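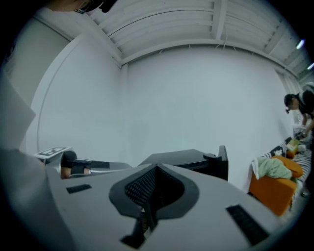
Enell
Minutes Secretary, Cindotton Allotment Association

Site meeting, April

Held in the meeting hut, Thursday, 7.00 pm. A quorum was present.

1. Minutes of the previous meeting
Taken as read and approved with one correction. Under item 4, "upper tank" should read "lower tank".

2. Matters arising
The lock on the Prititz Lane gate has been replaced. Keys to the old lock should be returned to the hut.
The request for a second noticeboard is carried forward.

3. Water supply
The meter reading for the winter quarter was 3,603 litres. The supply was shut off at the stopcock for most of that period, and the figure is higher than expected. A leak is suspected on the branch serving the lower plots.
It was agreed to isolate that branch overnight and read the meter before and after. If the reading moves, the joint under the main path will be dug out first.
The standpipes will be turned on once the test is complete. Hoses must not be left attached. Dipping tanks will be filled by float valve as before, and the valve on the lower tank needs a new washer.

4. Paths
The main path is to be kept at a clear width of 700 mm, and side paths at 600 mm. Several edging boards have moved outwards and are to be reset by the plotholders concerned before the next inspection.
Woodchip delivery: the supplier has offered one load. Accepted, to be tipped inside the Prititz Lane gate. Chip is for paths only.

5. Vacant plots
There are 2 vacant plots, both at the lower end. One is to be offered whole. The other is heavily overgrown with couch grass and will be covered until autumn.
A proposal to divide the first plot was put to the vote and not carried.

6. Bonfires
The existing rule stands. No fires before dusk, and none when the wind is towards the houses. A complaint received in March was noted and a reply has been sent.

7. Any other business
The shared rotavator is due a service and is not to be booked out until this is done.
Members are asked to label seed potatoes left in the hut.
Netting over brassicas should be pegged down at the edges.

8. Next meeting
Same place and time. Items for the agenda to the secretary in writing.

The meeting closed at 8.25 pm.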